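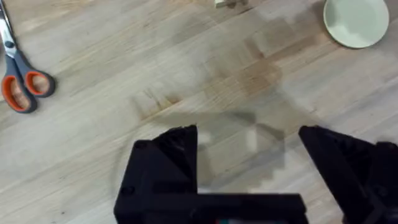

4 重剪版本中的集末悬念

4.1 问题的提出

长篇家庭情节剧在跨国销售时，通常要经过一次重新分集。原播版本单集较长，按每周一集的节奏编写；海外买方的播出时段多为日播，单集时长要短得多，原有的一集因此被切成若干段，各段分别加上片头、前情提要和片尾。切分之后，原本位于一集中部的场面可能成为新的集末，原本经过精心铺垫的集末则可能落在新一集的开头或中段。编剧室对悬念的安排是以原集为单位进行的，重剪以后，这一安排在多大程度上得以保留，是本节要处理的问题。

已有讨论多从文化折扣或配音质量的角度看待海外版本，对分集本身涉及较少。Boychuk（Dwight Boychuk）在关于日播剧断点的论述中提出过“借用悬念”的说法，指重剪者把原剧中并不承担集末功能的场面挪作集末使用，并借助配乐、定格或延长反应镜头使其具有悬念的外形。这一概念对本研究有直接的参考价值，但其论述以个别段落的细读为主，未对整部剧集作系统标注，因而无法回答借用悬念与原有悬念在全剧中各占何种位置，也无法说明二者的分布是否随剧情阶段变化。

本节以《Bandar》的两个版本为对象。该剧以一个经营航运的家族为中心，主线是长女在父亲病后接管公司，以及她与叔父一支围绕遗嘱效力展开的争执；副线包括次子的隐婚和一名管家的身世。两条线索在前半部基本平行，至遗嘱公开后合并。选择该剧有两方面的考虑。其一，原播版与海外版均可完整取得，且海外版的重剪由发行方Henare统一完成，各地区播出的分集点一致，排除了地方台再次切分造成的干扰。其二，该剧的场景类型较为稳定，宅邸内景、公司内景和码头外景交替出现，便于在场面层级上进行对照。

4.2 材料与标注

原播版共59集，海外版在重新分集后接近200集。两个版本的场面内容大体相同，海外版删去了部分过场和重复的对话，未发现新拍摄的内容。海外版的配音由Trondis承担，配音脚本中保留了原场次编号，这为两个版本之间的对齐提供了依据。少数场次在海外版中被拆为前后两段，中间插入另一条线索的场面，此类场次在对齐时按两段分别登记，但共用一个原场次编号。

标注在Dellex中进行。每个集末场面登记11项内容，包括所在场次、场面类型、在场人物、信息状态、最后一个镜头的景别与角度、配乐的起止、是否使用定格、是否有画外对白、下一集开头是否回放、原集中的位置以及所属线索。其中信息状态一项最为关键，也最容易产生分歧，其取值分为“已揭示”“将揭示”“被打断”和“无新信息”。“已揭示”指观众在集末获得此前未知的事实；“将揭示”指剧中明确预告某一事实即将公开，但在集末尚未公开；“被打断”指揭示的过程已经开始，因第三人进入、电话响起或人物离开而中止；“无新信息”指集末场面未改变观众所掌握的事实，也未预告其改变。

四名标注者先各自独立标注，再就不一致之处进行讨论。讨论后仍无法统一的集末单列为存疑项，不进入分布的统计，但在个案分析中予以保留。存疑项多集中在信息状态一项，尤其是“将揭示”与“被打断”之间。例如叔父在书房向律师出示信封，律师伸手去接，该集至此结束。若认为出示信封即已开始揭示，则应归入“被打断”；若认为信封仍处于封闭状态，则应归入“将揭示”。讨论中确立的处理原则是以对白为准：对白已涉及所揭示事实的内容时，视为揭示过程开始，否则视为尚未开始。按照这一原则，上例归入“将揭示”。

标注数据冻结于2024年8月26日。此后发现的个别对齐错误以勘误的形式记录，不回写至主表。经核对，这些错误均发生在非集末场次，不影响本节的结论。

4.3 镜头层面的处理

重剪者对集末的加工主要在镜头层面完成。由于没有补拍的条件，可用的手段限于调整镜头的长度、改变镜头的次序、更换配乐以及从邻近场次借用镜头。在《Bandar》中，最常见的做法是延长最后一个反应镜头，即把原本较短的面部特写以减速或定格的方式拉长，并将配乐提前至最后一句对白之前进入。这种处理与场面本身的信息状态并无必然联系，即使是“无新信息”的集末，也常以相同的方式收束。

另一种做法是以物件镜头代替反应镜头。物件镜头通常取俯视角度，物件居于画面中部，四周留出桌面，不出现人物面部。原播版中此类镜头多用于场面开端，起交代空间的作用；海外版将其中一部分移至集末，功能随之发生变化。俯视角度去除了视线方向，观众无法判断物件由谁注视，因而也无法把它归入某一人物的所知范围。就悬念而言，这种不归属的状态使物件镜头适合与“将揭示”配合，而较少与“已揭示”配合，后者需要一名在场人物承担知情后的反应。俯视取景中小型物件居中、周围保留桌面的构图可参见图4。

图4 俯视取景：浅色木质桌面上的小型玩具组件，两片浅蓝色圆盘装于白色塑料框架

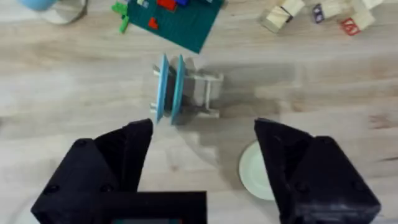 需要区分的是，物件镜头在集末的作用并不取决于物件在剧情中的重要程度。遗嘱、信封和钥匙自然属于剧情物件，但集末也会出现茶杯、手套一类没有情节功能的物件。对于后者，观众在下一集开头往往得不到任何回应，镜头所引起的注意随即消散。若此类集末连续出现，其效果会逐步减弱。标注者在讨论中将其称为“空悬念”，与Boychuk所说的借用悬念存在交叉，但并不等同。借用悬念中的场面可以含有真实的信息变化，只是该变化在原集中不处于集末；空悬念则无论在原集还是在重剪版中都不含信息变化。

在景别方面，两个版本的差别比预想的要小。集末镜头仍以近景和特写为主，远景只在码头外景中使用，且多与人物离开的动作相配合。海外版没有因为集末增多而引入新的景别类型，所增加的集末基本沿用原播版已经建立的样式。这说明重剪者有意维持全剧的外观一致，也说明原素材所能提供的选择有限。宅邸内景的布光在同一场戏中变化不大，特写之间的替换较易实现；码头外景受天气和时间的影响，镜头之间的色调差异明显，借用邻近镜头时接缝容易暴露，因而少见于重剪后的集末。

4.4 分布及其阶段差异

按剧情阶段划分，全剧可分为遗嘱公开之前和公开之后两部分。公开之前，两条线索各自推进，知情范围在人物之间分布不均，观众所知普遍多于任何单一人物。原播版在这一阶段的集末以“将揭示”为主，悬念来自观众对人物何时知情的等待。海外版在同一阶段新增的集末则以“被打断”和“无新信息”居多。其原因在于“将揭示”需要较长的铺垫，一集之内通常只能容纳一次，切分后的其余各段便缺少可供利用的同类场面，只能在对话的中断处寻找断点。

公开之后，情况有所不同。遗嘱的内容引出一系列后续事实，包括股份的分配、管家与家族的关系以及次子婚姻的登记情况，各项事实在较短的篇幅内相继揭示。原播版往往在一集之内安排多次揭示，只有最后一次居于集末。重剪将其余各次释放出来，使之分别成为新的集末。因此海外版后半部的集末中，“已揭示”的位置明显上升，借用悬念与原有悬念在信息状态上已难以区分。若仅观看海外版，观众有理由认为后半部的节奏快于前半部，而这种印象中有一部分是分集造成的。

人物的分布也呈现出阶段差异。长女在原播版集末中始终居于首位，这与她的主角地位相符。海外版前半部的集末则较多落在次子和管家身上，副线在观感上有所增强。考察相应场次可以发现，副线场面较短，场面边界密集，更便于按固定时长切分；主线的公司会议和家族聚餐往往篇幅较长，中途切断会损害对白的连贯，重剪者倾向于将切点放在其前后相邻的副线场面中。换言之，副线在集末的增加首先是场面长度的结果，不宜直接解释为发行方对副线人物的偏重。Henare提供的分集说明只列出了时长要求和广告位置，其中没有关于人物比重的条款，与这一判断相符。

下一集开头的回放也应一并考虑。海外版的每一集都以上一集末场的片段开始，回放的长度不一。对“被打断”一类的集末，回放通常从打断之前的对白开始，使观众重新进入揭示的过程；对“已揭示”一类，回放则往往只保留揭示后的反应。有几处回放使用了与集末不同的镜头，对白相同而角度有别，可以判断为重剪者利用了原播版中未放在同一位置的素材。这些镜头的来源在配音脚本中没有标明，本研究按同一场次处理。

4.5 前情提要与知情范围

前情提要在重剪版中承担的任务比原播版更重。原播版每周一集，提要需要唤起观众对一周前内容的记忆，长度较大，选取的场面也较为分散。海外版逐日播出，记忆负担减轻，提要相应缩短，但仍然保留。对照可知，缩短后的提要倾向于只选取与本集集末有关的场面，从而在一集开始时就提示了集末的方向。管家身世一线尤为明显：凡提要中出现管家年轻时的照片或乳母的对白，该集的集末几乎都落在管家身上。

这种对应关系削弱了集末的意外程度，却加强了“将揭示”的预期。两种作用的轻重因观众而异，仅凭文本标注无法判定。可以确定的是，提要改变了观众在一集之内的知情次序。在原播版中，乳母的对白先于照片出现，观众由对白推测照片中人的身份；在海外版的若干集中，提要把照片放在对白之前，推测的方向随之倒转。场面本身未作改动，悬念的构成却已不同。

配音对知情范围亦有影响，但限于个别场次。原文对白中用以称呼亲属的词语带有长幼和父系、母系的区分，部分目标语言没有对应的词，配音脚本以人名代替。管家在第一次谈及其母时使用的称呼，在原文中已暗示其与家族的亲属关系，改为人名后这一暗示消失。海外版因而在该处少了一层线索，后续的揭示显得较为突然。Trondis的脚本在此处有译者批注，说明已注意到这一问题，最终采用人名是出于口型长度的限制。

4.6 小范围的限制

上述结果以单一剧集为基础，能否推及其他作品有待检验。《Bandar》的重剪由同一发行方完成，切点风格较为统一；若由多个地方台分别重剪，集末的类型可能更加分散。该剧后半部的揭示又异常密集，“已揭示”的上升在揭示分布较为均匀的剧集中未必出现。对于以喜剧为主或以单元案件为主的剧集，本节所用的信息状态分类也需要调整，单元案件剧的集末受案件结构支配，不宜与连续情节剧放在同一表中比较。

标注方法方面，以对白为准的原则提高了标注者之间的一致程度，代价是低估了以动作和表情完成的揭示。次子在登记处门外看见叔父的场面没有对白，按现行原则归入“无新信息”，但从剧情看，叔父的出现已足以说明婚姻一事泄露。此类场面在原播版集末中较少，在重剪版中则因切点增加而多次出现，分布中“无新信息”一项可能因此偏高。第5节在引入动作线索后对这部分集末重新归类，并与11月完成的观众访谈材料进行对照。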